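Labels on the white dish
10 Aug 2022

The question I left open in May was whether paper stickers would do for the big dish, or whether I ought to pay for something engraved. I have now used paper for long enough to have a view, so these are my notes on the dish, the stickers and how I put them on.

The dish is one of the shallow round ones from Grudurar. It has a thick smooth rim, then a step down to a flat floor with a matt finish. I bought it for sorting small hardware at the bench: screws, washers, the odd spring. The step is the useful part. A washer pushed towards the edge stops against it, and with a plain plate the same washer goes on the floor. I paid 306 kroner including postage, and it came in a box far too large for it.

A matt floor marks more easily than a glazed one. Anything steel dragged over it leaves a fine grey line. Most of these come off with a damp cloth and a little bicarbonate of soda, rubbed along the line and then rinsed. The scuffs that stay are in the surface itself and I leave them alone. Scouring powder takes the grey off faster but leaves a polished patch, and small parts slide on a polished patch.

The labels are square codes in black on white paper, printed at home and cut with a steel rule. I use two per dish. Each has a wide black border and a white margin outside it. Callum MacKinnon advised me to keep that margin when I cut them, as his first lot were trimmed hard up to the black and read badly against a dark bench.

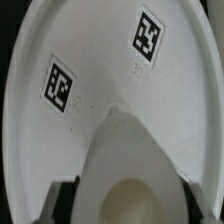
The two codes on the floor of the dish, with the small numbers underneath.

The paper is Sipos 702, a sheet with a permanent adhesive. I tried the removable version first. The corners lifted within a fortnight and collected dust, after which they would not go down again. The permanent one has stayed flat.

Fixing them is simple enough. Wash the dish in hot water and washing-up liquid, rinse it, and leave it to dry overnight. Wipe the floor with surgical spirit and wait 15 minutes. Lay one edge of the sticker down, then press across from that edge with a folded cloth. A fingertip leaves bubbles in the middle. I did not line mine up with anything, and they sit at a slant. For reading purposes the angle makes no difference.

Ink is the weaker point. Inkjet black on this paper goes brown if it is wiped with spirit, so all cleaning with spirit has to be done before the sticker goes on. Laser toner holds up better. A clear film over the top would protect either, but the one I bought from Wenon was glossy and threw back the light from the bench lamp, so I took it off.

Engraved tags from Mosudby were quoted with a minimum order that made no sense for a few dishes. A packet of the paper will last me years. I still have to do the two smaller dishes and the lid of the spares tin, which is curved and will probably need a smaller code.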